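linport-sync

Lines up camera frames from the hand-held gripper with its pose track, then cuts the result into episodes a training job can read. It replaces a folder of shell scripts that Babak Tabrizi wrote in February and has asked us to stop attributing to him.

Status: works on our machines. Yours have not been consulted.

Install

Clone the repo, make a clean Python environment, run pip install -e . from the top folder. There are 2 config files. Edit local.cfg. Leave base.cfg alone unless you are Setareh Bakhtiari, who wrote it and can read it.

Usage

linport-sync align SESSION_DIR
linport-sync cut SESSION_DIR --min-frames 900
linport-sync check SESSION_DIR

Run them in that order. Running cut before align used to produce beautiful episodes with the wrong poses attached. Now it produces an error, which was the whole of release 2.

Options

--min-frames: drops any episode shorter than this. Default 900.
--workers: default 4. Higher values are accepted and make your laptop louder.
--mask: hides the gripper housing before feature matching. On by default.
--blur-faces: on by default. There is no flag to turn it off, so please stop filing that one.

Known problems

Polished floors. The tracker picks up ceiling lights in the reflection and believes in them. Large smooth white walls are the opposite trouble, with too few corners to hold on to. Mirrors combine the charm of both. Before blaming the aligner, look at what it has been asked to match against: an oval mirror on a curved white wall, a shiny floor, and several lights overhead. 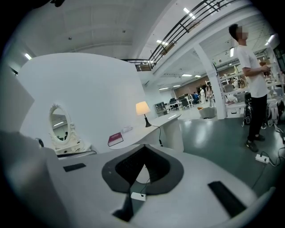

Data notes

The Hilley set has 1488 episodes after cutting. Zornholm is still being checked by Sem Van Loon and should not be used for training, however finished the folder looks.

Bugs go to the tracker with the session log attached. Pose drift goes to Arash Rahimi.

Last edited April 7, 2024.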